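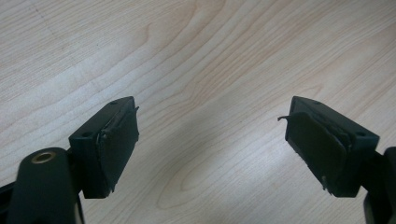
The Left One First

Short fiction, 8/12/23

The message from the workshop in Flullbridge was one line long: "Please change both pads before you record again." I read it at the kitchen table, with my coat still on.

I was at that time four months in Namutlow. I had a contract with Sarkar to open and close things with the hand gripper, and to write in a notebook what I opened and closed. Cups, drawers, the lids of jars. I had never changed a pad. In the box with the spare parts there were 12 of them, flat and black, wrapped in paper like slices of cheese.

I laid the gripper on the wooden table and let the jaws stand open. On both fingers the rubber had started to come away. The left one had a thin strip that peeled at the top corner and took the light. The right one was worse. A little flap had curled out from it toward the other finger, like a tongue, and behind the pad I could see a gap.

My father repaired shoes in Pudia. When a customer brought him a heel he did not reach for a tool. He put the shoe on the bench and he looked at it, sometimes for so long that the customer began to apologize. As a child I was ashamed of this. I wanted him to be quick, like the man at the station who cut keys. Now I was sitting in front of two rubber pads with my hands in my lap, and I understood that I was waiting for them to say sorry.

The instructions had seven steps and the first was to start with the left. I took the loose strip between my nails and pulled it slowly. It came with a small dry noise and broke in the middle. The rest I had to lift with the plastic scraper, a little from the top, a little from the bottom. The glue stayed behind in grey crumbs. I rubbed them with alcohol and a cloth until the cloth did not catch anymore.

"Do not touch the clean surface," said step four. I had already touched it. I cleaned it again.

The new pad has no second chance, because the glue takes hold at once. I held it above the block and I did not breathe. I thought of the first winter after my father closed the shop, when he glued the sole of my boot at our table with a dictionary on top of it, volume 2, from H to P. He told me to wait until morning. I waited one hour, and I went out to the snow, and the sole stayed behind me in the street.

I put the pad down. It was straight. I pressed it with my thumb and counted to 700, which is not in the instructions.

Then I did the right one. The curled flap came off in one piece, and the whole pad followed it, so easily that I was almost offended. I cleaned, I touched nothing, I pressed. My thumb had a white mark on it for some time.

I closed the jaws. The two new pads met along their whole length and I could not pass a sheet of paper between them. I opened them and closed them again, only to hear it.

In the notebook the last line was number 287, a drawer. Under it I wrote: both pads changed, left first. To Flullbridge I answered that I would record again in the morning. They wrote back that the glue was ready in ten minutes, I could begin tonight if I liked.

I took off my coat. I found the heaviest book in the apartment, and then I saw that there was no way to put a book on it, so I put it back on the shelf and made soup.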